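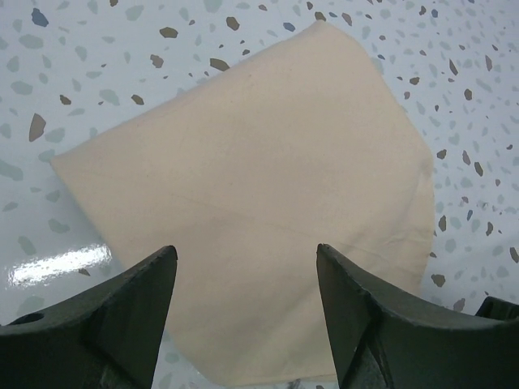
그림 4-1. 손목 카메라로 본 작업면의 천. 그리퍼는 열린 상태.

# 4장. Fanier 셀과 같이 근무하기

이 장은 Trellau 기구 준비실에서 Fanier 양팔 셀을 켜고, 일을 시키고, 끄는 사람을 위한 것이다. 설치와 배선은 2장, 좌표 보정은 3장에 있다. 3장을 건너뛰고 여기부터 펼친 분은 돌아가시기 바란다. 지난번에 그렇게 시작한 조는 로봇이 트레이 옆 맨 테이블에 거즈를 정성스럽게 내려놓는 모습을 오전 내내 감상했다.

도입 설명회에서는 셀이 들어오면 "단순 반복 작업에서 해방된다"고 했다. 대체로 맞는 말이다. 기구를 하나씩 집어 옮기는 일은 줄었고, 그 자리에 기구를 하나씩 집어 옮기는 로봇을 지켜보는 일이 생겼다. 앉아서 할 수 있다는 점은 확실히 개선이다.

## 4.1 누가 무엇을 하는가

셀 도입 뒤의 업무 구분은 다음과 같다. 벽에 붙은 옛 업무표와 다르면 이 표를 따른다. 옛 업무표는 테이프가 너무 잘 붙어서 아직 떼지 못했다.

| 작업 | 담당 |
|---|---|
| 천이나 종이를 작업면에 까는 일 | 사람 |
| 천의 윤곽과 주름 확인 | 셀 (실패하면 사람) |
| 기구와 밀봉 포장품 꺼내 놓기 | 사람 |
| 기구를 집어 트레이로 옮기기 | 셀 |
| 트레이 내용물 최종 대조 | 사람 |
| 대조표 서명 | 사람 |
| 정지 경보 해제 | 사람, 대개 커피를 막 따른 사람 |

서명란은 앞으로도 사람 이름만 받는다. 셀이 담은 트레이라도 빠진 기구에 대한 책임은 서명한 사람에게 있다. 이 문제를 두고 회의를 두 번 했고, 결론은 두 번 다 같았다.

## 4.2 교대 시작 점검

1. 작업복 소매를 걷거나 여민다. 늘어진 끈, 목걸이형 출입증, 이어폰 줄은 벗어서 사물함에 둔다.
2. 작업면을 닦는다. 테이블 상판은 흰 바탕에 회색과 갈색 조각이 박힌 무늬라서 작은 부품이 떨어져도 눈에 잘 띄지 않는다. 눈으로 훑은 다음 손바닥으로 한 번 더 쓸어 본다.
3. 양쪽 팔의 받침 브래킷이 앞쪽 알루미늄 레일에 단단히 물려 있는지 손으로 흔들어 확인한다. 흔들리면 전원을 넣지 말고 2장으로 간다.
4. 보라색 케이블이 꼬이거나 관절에 눌리지 않았는지 본다. 케이블은 팔 위로 여유 있게 떠 있어야 한다. 보기 흉하다고 묶어 두지 말 것. 묶어 둔 케이블은 팔이 가장 멀리 뻗을 때 제 길이를 주장한다.
5. 주전원을 넣고 단말기에서 Raptis를 실행한다.
6. Raptis 첫 화면에서 "시작 자세"를 누르고 두 팔이 멈출 때까지 기다린다. 그동안 작업면 위로 손을 넣지 않는다.
7. 그리퍼를 좌우 한 번씩 열고 닫는다. 닫힘이 걸리면 손가락 안쪽 면을 보풀 없는 천으로 닦고 다시 시험한다.

> **주의**
> 시작 자세로 가는 경로는 직전에 멈춘 자세에 따라 달라진다. 어제 왼쪽으로 돌아갔다고 오늘도 왼쪽으로 돌아가라는 법은 없다. 경로를 예측하려 들지 말고 한 걸음 물러나 있을 것.

점검표에는 위의 일곱 항목을 모두 표시한다. 한꺼번에 긋는 긴 체크 표시는 인정하지 않는다. 누가 처음 시작했는지는 다들 안다.

## 4.3 천 인식

천은 셀이 가장 자신 없어 하는 물건이다. 가위는 어제도 오늘도 가위 모양이지만 천은 놓을 때마다 다른 물건이 된다. 그래서 기구 작업을 걸기 전에 인식부터 따로 해 둔다.

1. 무늬가 없는 천을 한 장만 작업면에 편다. 두 장이 붙어 나오는 일이 있으니 모서리를 비벼 본다.
2. 손등으로 큰 주름만 편다. 잔주름은 남아도 된다. 다림질한 듯 펴려고 애쓰는 분이 계신데, 셀은 그 정성을 알아보지 못한다.
3. Raptis에서 "천 인식"을 누른다. 팔이 그리퍼를 연 채 천 위로 내려오고, 손목 카메라 화면이 단말기에 뜬다.
4. 화면에 그려진 윤곽선이 천의 가장자리와 맞는지 본다. 천이 비스듬하게 놓여 있어도 윤곽만 맞으면 통과다. 그리퍼 손가락에 가려진 부분은 셀이 추정해서 잇는다.
5. 윤곽 점수를 읽는다. 만점은 100이고 70 이상이면 "승인"을 누른다.
6. 점수가 모자라면 천을 들었다가 다시 놓고 3단계부터 반복한다.

> **참고**
> 윤곽 점수는 천의 품질이나 작업자의 솜씨를 평가하는 점수가 아니다. 초기에 조별 평균을 게시판에 붙인 적이 있으나, 조명이 밝은 쪽 단말기를 차지하려는 경쟁만 치열해져서 내렸다.

상판에 조명이 하얗게 반사되어 윤곽선이 그쪽으로 끌려가는 경우가 있다. 천을 조금 옮기면 대개 해결된다. 조명을 손으로 가리고 서 있는 방법도 통하지만 그러면 자동화라고 부르기가 좀 민망해진다.

접힌 단이 있는 천은 단을 두 번째 가장자리로 오인할 수 있다. 화면에 나란한 선이 두 줄 뜨면 바깥쪽 선을 손가락으로 눌러 지정한다. 지정한 내용은 그 작업이 끝날 때까지만 유지되고, 다음 작업에서 셀은 처음 보는 천인 양 다시 묻는다.

## 4.4 기구 배치와 이송

인식을 마친 천은 걷어 내고 갈색 종이를 깐다. 종이는 상판 가운데에 놓고, 트레이는 종이 오른쪽에 붙여 둔다. 왼팔과 오른팔의 담당 구역은 Raptis의 "구역" 화면에 나온다.

1. 종이 위에 기구를 서로 닿지 않게 놓는다. 줄을 맞출 필요는 없다. 셀은 흐트러진 배치를 견디도록 훈련되었고, 우리 중 일부는 아직 그렇지 못하다.
2. 가위와 지혈 겸자는 날이나 턱을 닫아서 놓는다. 벌어진 기구는 집는 위치가 바뀐다.
3. 핀셋류는 간격을 넉넉히 둔다. 가늘고 반짝이는 것이 두 개 붙어 있으면 셀은 하나로 세고, 나중에 대조표 앞에서 사람이 난처해진다.
4. 밀봉 포장품은 라벨이 위를 향하게 놓는다. 투명 포장은 반사가 심하므로 눌러서 평평하게 만든다.
5. Raptis에서 작업 목록을 연다. Isatix 목록에서 트레이 이름을 고르고 종이 위의 물건과 항목을 한 줄씩 맞춘다.
6. "시험 이송"을 누른다. 셀은 목록의 첫 기구를 느린 속도로 집어 트레이 쪽으로 옮긴다.
7. 기구가 그리퍼 안에서 돌거나 미끄러지지 않으면 "연속 이송"을 누른다.
8. 화면에 "완료"가 뜨면 두 팔이 시작 자세로 돌아간 것을 확인하고 트레이를 꺼낸다.

> **경고**
> 팔이 움직이는 동안 종이 위의 물건을 고쳐 놓지 말 것. 조금만 돌려 주면 훨씬 잘 집을 것 같은 심정은 이해한다. 그 심정으로 넣은 손이 가위와 같은 구역에 있게 된다. 고칠 것이 있으면 일시 정지부터 누른다.

기구 하나를 옮기는 데는 숙련자보다 오래 걸린다. 빠르다고 소개한 자료가 돌아다니는데, 비교 대상이 누구였는지는 적혀 있지 않다. 대신 셀은 새벽에도 오후와 같은 속도로 움직인다. 야간 조의 평가가 주간 조보다 후한 까닭이 여기에 있는 듯하다. 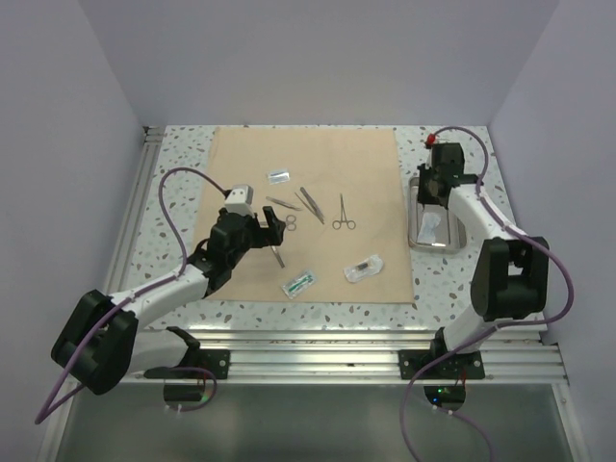 ## 4.5 멈췄을 때

셀은 멈출 때 화면에 번호를 남긴다. 번호를 적기 전에 해제하지 않는다. "아까 뭐라고 떴는데"로 시작하는 정비 요청은 접수 순서에서 뒤로 밀린다.

**코드 111: 파지 불확실.** 가장 자주 보게 될 번호다. 집기는 집었는데 제대로 집었는지 셀이 확신하지 못한다는 뜻이다.

1. 일시 정지 상태인지 단말기에서 확인한다.
2. 그리퍼에 물린 기구를 눈으로 본다. 날이나 턱이 향한 쪽에는 서지 않는다.
3. 자세가 괜찮아 보이면 "계속"을 누른다.
4. 기울었으면 한 손으로 기구를 받치고 "그리퍼 열기"를 누른다. 손잡이 쪽을 받친다.
5. 기구를 종이 위에 다시 놓고 "재인식"을 누른다.

같은 기구에서 연달아 뜨면 그 기구는 손으로 옮기고 목록에 "수동"으로 표시한다. 수동 표시를 패배로 받아들이지 말 것. 반대로 모든 항목을 수동으로 표시하고 셀 앞에서 평소처럼 일하는 것도 기록에 다 남는다.

**화면이 멎고 번호가 없을 때.** Raptis만 멈춘 것이고 팔은 대개 자세를 유지한다. 대략 5분을 기다린다. 그래도 그대로면 비상 정지를 누르고 정비 담당을 부른다. 단말기 옆면을 두드리는 방법은 효과가 확인되지 않았으며, 두드린 자국은 확인되었다.

**기구가 떨어졌을 때.** 작업면에 떨어졌든 바닥에 떨어졌든 해당 기구는 그 트레이에 쓰지 않는다. 일시 정지 후 회수해서 세척 쪽으로 돌려보내고, 대조표 비고란에 "셀 낙하" 또는 "사람 낙하"라고 적는다. 구분해서 적어 달라는 것은 정비 담당의 부탁이다. 현재까지 비고란은 놀랄 만큼 한쪽으로 치우쳐 있다.

## 4.6 근무 방식에서 달라지는 것

- **자리.** 셀이 도는 동안 담당자는 단말기에서 비상 정지 버튼에 손이 닿는 거리에 있는다. 옆방 창고는 그 거리에 들지 않는다.
- **휴식.** 셀이 쉬지 않는다고 사람의 휴식 시간이 줄지는 않는다. 교대할 사람이 없으면 일시 정지하고 쉰다. 밀린 작업량은 조장에게 설명하면 되고, 설명이 길어지면 이 항목을 보여 준다.
- **수작업 유지.** 담당자마다 교대 중 트레이 하나는 처음부터 끝까지 손으로 준비한다. 정전이 되는 날 필요한 솜씨이고, 솜씨는 설명서로 보관되지 않는다.
- **교육.** 신입은 손으로 트레이를 준비하는 법을 먼저 배우고 셀을 나중에 배운다. 순서를 바꿔 본 적이 있는데, 핀셋과 겸자를 화면 색깔로 구분하는 사람이 나왔다.
- **호칭.** 작업 기록에는 "왼팔", "오른팔"로 적는다. 야간 조가 붙인 이름은 정비 요청서에 쓰지 않는다. 두 팔의 이름이 조마다 달라서 멀쩡한 쪽을 분해할 뻔했다.

## 4.7 교대 종료

1. 진행 중인 트레이를 끝내거나 "보류"로 넘긴다. 반쯤 찬 트레이를 말없이 두고 가지 않는다.
2. 종이와 남은 포장품을 치우고 상판을 닦는다.
3. "종료 자세"를 누르고 팔이 멈춘 뒤 Raptis를 닫는다.
4. 주전원을 내린다.
5. 인계장에 멈춤 코드, 수동 처리한 기구, 다음 조가 알아야 할 사항을 적는다. "이상 없음"은 정말 이상이 없을 때만 쓴다.

그리퍼 손가락 교체와 손목 카메라 청소는 5장에서 다룬다.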